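Wesari three-drawer desk – six months on

I've been promising a few of you a proper write-up of the Wesari since I moved house, and I've now had it long enough to have opinions. Short version: I love this desk. Slightly longer version follows, with a grumble or two.

Some background. I'd been working at my nan's old dining table for years, which was the wrong height and wobbled whenever I used the eraser (I draw as well as type, so that's a daily thing). When we moved to Allcombe in September I gave myself permission to buy a real desk. I looked at two. The other was the Farkier, which is gorgeous, all rounded corners and soft-close everything, and costs $689. The Wesari was $231 delivered. I sat at both in the shop for an embarrassingly long time and went home and ordered the cheap one.

Putting it together

It comes flat, in two boxes, and mine turned up on different days, so check before you start ripping things open. The instructions are drawings only, and they're good drawings! Every bag of screws has a letter on it and the letters match the pages. My brother-in-law Khôi Đỗ came over to help and we had it standing in about 3 hours, including lunch and one back panel that went in the wrong way round and had to come out again. Get a second person if you can. The top is heavy and you need someone to hold it level while you line up the pegs.

One tip: don't fully tighten the legs until the drawers are in. We did, and the middle drawer rubbed on one side until we loosened everything off and let it settle.

The top

It's white, a flat matt sort of white, and it's far kinder on the eyes under a lamp than I expected. Pencil wipes off with a damp cloth. Ink mostly does too if you're quick. I left a ring from a mug of tea in the first week and went at it with bicarb, and I couldn't find the spot now if you paid me. The front edge is a bit sharp where your forearms rest – I've put a felt mat over it and forgotten all about it.

It's deep enough for my monitor and a sketchbook in front with the keyboard pushed back. No wobble at all, even with vigorous rubbing out. I can't tell you how happy this makes me.

The drawers

This is where I thought the low price would show, and it's the part I like best. They run on metal slides and come out nearly all the way, so you can get at the stuff that migrates to the back. The top one is for things I grab all day, the middle is paper, and the bottom is cables and shame. No locks, if that matters to you.

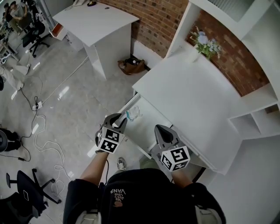
Top drawer open. Plastic bag still to be dealt with.

The handles are the weak point. Two of mine worked loose by Christmas and I had to do them up again with a dab of thread glue. I've since swapped them all for some little brass knobs from Dumlao, which fit the existing holes and make the whole thing look twice as dear.

My friend Khoa Tô has the same desk in her sewing room and reckons the bottom drawer sags if you load it with fabric. Mine hasn't, but I'm not storing denim in it. If you've got heavy gear, maybe put it on a shelf.

Would I buy it again?

Yes, and I nearly have, for the spare room. The Farkier is a nicer object and if somebody gave me one I'd cry with joy, but I don't sit down in the morning wishing for it. I sit down and draw, with my elbows on a surface that stays put.

If anyone's tried the Wesari with a monitor arm clamped to the back, let me know in the comments. There's a lip under the rear edge and I can't work out if the clamp will clear it.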